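4 min read

Should you let a computer plan your kitchen?

I spent a good part of February being told I no longer need a tape measure. The kitchen planning tools have had a fresh coat of paint, and the claim is that you can now draw up your new kitchen at home, walk round it on screen and order the lot before your tea goes cold. I tried two of them, Flinik and Prullance, on my own galley kitchen, and I still have the tape measure.

Let me be fair first. Both programs are easy to learn. You type in the length of your walls, drop in a sink, and there it is. Flinik lets you change the worktop with a single click, which is good fun for as long as it takes to see that every worktop looks lovely. Of course it does. Somebody is hoping to sell you one.

My trouble starts with the walls. Mine lean. The house was built by people who were in a hurry, and the back corner is 14 mm out between floor and ceiling. Prullance would not hear of it. A wall there is straight or it does not exist, and when I wrote to ask, the reply told me that my fitter would "resolve any variance on site". I know what that means on an invoice.

Then there is the light. On screen it comes from everywhere and costs nothing. My kitchen faces north and has a tree in front of it — no program asked me about the tree. Dark wood that looks smart in a drawing can turn a small room into a cupboard by mid-afternoon, and marble can look like nothing much at all under the wrong bulb.
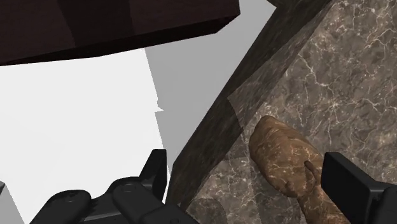
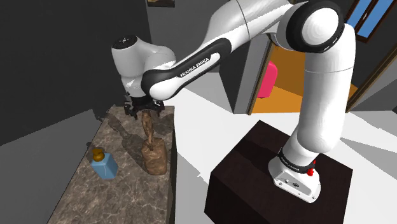 What the fitter says

I took my printouts to Uyên Mai, who has been fitting kitchens round here for longer than the software has been about. She was kinder about them than I expected. She likes it when customers turn up with a drawing, any drawing, as it gets the first argument out of the way. What she doesn't like is when they turn up having already paid.

Her list of things people forget hardly changes from one job to the next. Pipes that run where the new drawers want to go. The boiler cupboard door. Skirting boards, which stop a cabinet sitting flat against the wall. She also told me to leave 80 cm clear in front of the oven and then to go and stand there with a roasting tin before believing her or anybody else. I did, and with the oven door down I had nowhere to put my feet.

And the price?

Flinik gives you a running total at the bottom of the page. I'd treat it with care. Mine left out delivery, the plumber, the electrician and the removal of the old units, and the word "from" was sitting in front of it in very small type. Zoi Petridis wrote in after our last kitchen piece to say her final bill was almost 3 times the figure on her screen. Her case may be unusual. I'd like to hear from readers whose bill matched, and so far I haven't.

If you want to try one of these tools anyway, do the dull part first. Measure each wall at the top, middle and bottom and write down the smallest number. Mark the sockets and the stopcock. Put masking tape on the floor where the new units would stand and live with it for a week, dog and shopping included.

Next month: induction hobs, and whether you need to throw out your pans.

We use cookies to remember your settings and to see which items are read. By carrying on you accept this. Manage preferences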